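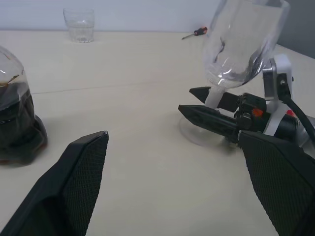
Pouring small bottles into stemware: drips, fill level, glass shape

Forum: Table Service and Glassware
Replies: 5

warnlow_22 wrote:
I'm standardizing the pour for a tasting on Sunday. Clear stemmed glasses with a big bowl, dark drink out of small clear plastic bottles with screw caps. Two problems. The stream runs back down the outside of the neck at the end of the pour, and the fill level varies from glass to glass. I have 22 glasses to do and would like them to match.

Skusness wrote:
Runback is a speed problem. A slow tilt lets the liquid cling to the lip. Tip past the point where it dribbles, hold, then bring the bottle upright in one move. Keep the mouth close to the rim but don't rest it there.

For level, stop using your eye. A round bowl is narrow at the bottom, so a small difference in volume looks like a large one. Weigh it. Put the glass on a kitchen scale, zero it, pour to your number.

tiburcio_v wrote:
Disagree on the scale. For 22 glasses it doubles the time. Pour one by weight, mark the level on a strip of tape, and hold the tape against the others.

Also check the caps before you start. Mine are red on top with a yellow skirt, and the yellow collar stays on the neck after opening. If the collar is loose it slides toward the mouth and catches drips. Push it back down first.
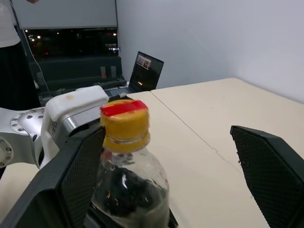 Amerley Baidoo wrote:
Tape works only if the glasses are identical. I bought two boxes of the Stusteck stems in January and the bowls differed by more than 2 mm at the widest point. Same tape mark, different volume. I went back to weighing.

tiburcio_v wrote:
Fair. Mine are all from one Sampaio box and they match. I still wouldn't weigh for a tasting. Glass flat on the table, bottle tilted over the bowl, thin stream. It comes out amber-brown in the air and looks redder and darker once it pools in the bowl.

- Tiburcio Valdovinos

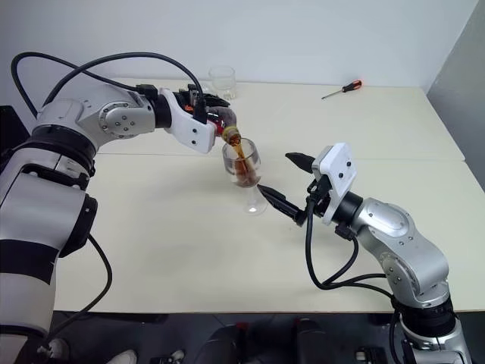 warnlow_22 wrote:
Did a trial with water. Fast return to upright fixed most of the runback. Two glasses out of the first row still came up high by tape and correct by weight, so Amerley is right about the bowls. I'll weigh. Still open: do you rinse the glasses beforehand or pour into them dry?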